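Equipment Planning Group - minutes, July

Present: Mabli Pritchard (chair), Osian Wynne, Efa Meredith, Benedito Honorato
By phone, from item 2: Eustaquio Tovar

1. Minutes of last meeting
Agreed, with one fix: the Prondine quote was for the stand only, without fitting.

2. Whiteboard bench, request for funds
Benedito asked for 3220 to move the bench work to a second site under the Zulu budget line. Efa asked what the money buys that the present bench lacks. Benedito said a second pair of arms and a spare set of fingers. Osian said the fingers in use look scuffed but he has seen no report of one failing, and he would like to see one before paying for spares.
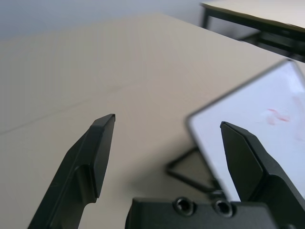

Whiteboard bench, wrist view. Board on its stand, gripper open.

Mabli noted that the board still had a red smudge on it. Efa said a clean board ought to be part of the setup sheet. Benedito will add it.

3. Erasers
Flamon has offered molded erasers with a handle at 67 a box. Osian thinks this is a lot for erasers. Benedito said a plain felt block gives the fingers little to hold and he would sooner pay for the handle than for new fingers. Efa wants a price from Sovport before anything is ordered. Left open.
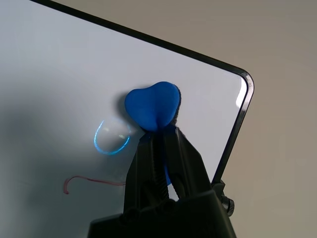 Osian Wynne
Purchasing lead

I asked for my view to go in the minutes in my own words. The blue heart eraser can be clamped by its handle, and I accept that. What I can't find in the request is how much of a drawing has to come off before we call it erased. Without that figure we would be buying on the strength of a good afternoon. I'd release 320 now for markers and erasers and hold the rest until there is a written pass mark - one page would do.

Eustaquio agreed on the pass mark but not on the hold. The Sovport price for arms runs out at the end of the month. Osian said prices like that tend to come back.
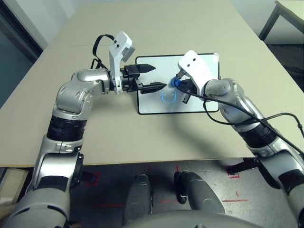 The second thing is the service plan. The quote has 1000 a year for it, and I read it twice without learning who comes out or how fast. I am against signing until Sovport puts a response time on paper.

4. Decisions
320 released for supplies. Balance of the request held to next meeting.
Benedito to write the pass mark. Osian to write to Sovport on service.
Prondine fitting cost still missing - Efa to chase.

Closed 4:40 p.m.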